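3.2 Bedroom storage and floor area

The housing survey covered rental units in Zatville and Stasberg. Each unit was drawn to scale from measurements taken on site, and tenants filled in a form on where they kept clothing, bedding and small household goods. Units with a separate storage room were left out of this part of the analysis and are treated in Section 4.

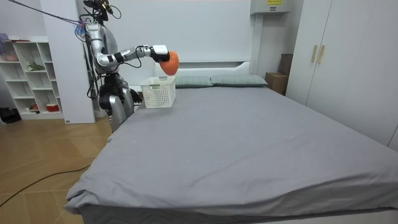

Loose storage was the most common answer among tenants who had lived in their unit for less than a year. By loose storage we mean any container that can be picked up and carried by one person, such as a cardboard box, a suitcase or a white plastic basket like the one on the bed in the view before this paragraph. Such items were entered on the plan where they stood during the visit, and their footprint was subtracted from the free floor area. Tenants in Stasberg reported moving them more often than tenants in Zatville, mostly in order to clean or to reach an outlet.

Built-in storage was recorded separately. We measured the width of each closet or cabinet and the clear distance between its doors and the nearest large piece of furniture, which in most bedrooms was the bed. A distance under 35 inches was coded as "tight." In tight rooms tenants tended to use one part of the closet for daily clothing and leave the rest for items needed once or twice a year. The form did not ask about door type, and we regard this as a gap in the data, as sliding and hinged doors need different amounts of space. 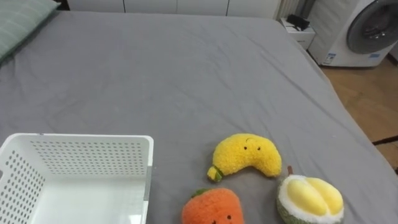 Figure 3. Bed with gray fitted sheet and a row of white doors behind its far edge.

Bed size had a stronger link to free floor area than the number of closets did. Replacing a queen bed with a full bed on the plan was enough to move many of the tight rooms out of that group. The same change made little difference in the larger Zatville units, where beds were usually placed well away from the closet wall. Rent level was not linked to either measure once total unit size was taken into account.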